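Work on the pencil task resumed in August, and this post sets out how the examples are being gathered, for colleagues at Cleter and for readers who have asked what the collection days involve.

The task belongs to the Vedomine project, which is preparing a body of recorded demonstrations for a learning system that must handle small household and office objects. The first group of objects is stationery. Each demonstration covers one short piece of work at the table: a pencil is picked up, moved, and placed in or beside a holder. The system is later trained on the recordings, and its behaviour depends heavily on how consistent they are.

Collection takes place in two sessions a day. Each session has a target of 18 accepted demonstrations, and a demonstration is accepted only when the whole movement has been recorded without a pause. Partial attempts are kept in a separate folder. They are labelled as such and are not used for training at present, although Gautam, the group responsible for the training side, has asked that they not be deleted.

The arms are treated separately in the written records. A note is made of which arm carries out the movement and where the other is held, as earlier recordings left this unclear and a good deal of labelling had to be repeated.

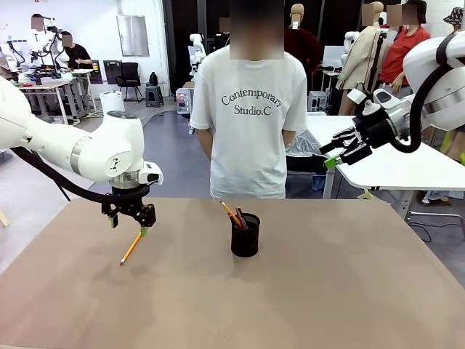 *Pencil task: the left arm's gripper holding a pencil near the mesh holder.*

Thin objects have proved harder than we had planned for. A pencil can turn between the fingers, and a small change in angle at the start of a movement becomes a large one at the tip. The instructions to operators have therefore been rewritten. Operators are now asked to settle the grip before moving toward the holder, and to approach at a steady pace even when a faster path is open to them. Speed may be considered again once the slower examples are complete.

Starting positions are drawn from a printed list of 14 layouts. The list was prepared by the Ono office and replaces the earlier practice of letting each operator choose – a practice that produced many demonstrations of the same comfortable reach and very few of the awkward ones. Layouts seven and 11 remain under review.

Review is carried out by a second person, who watches every recording at normal speed and then again at half speed. Disagreements between the operator and the reviewer are recorded in the log with both opinions. We have found it useful to keep these entries in full, including the minor ones, and the labelling guide has been corrected twice as a result.

The next object on the schedule is a short ruler, followed by an eraser. The layout list for the ruler is still in draft, and comments from other Cleter sites can be added to the shared copy until the end of the month.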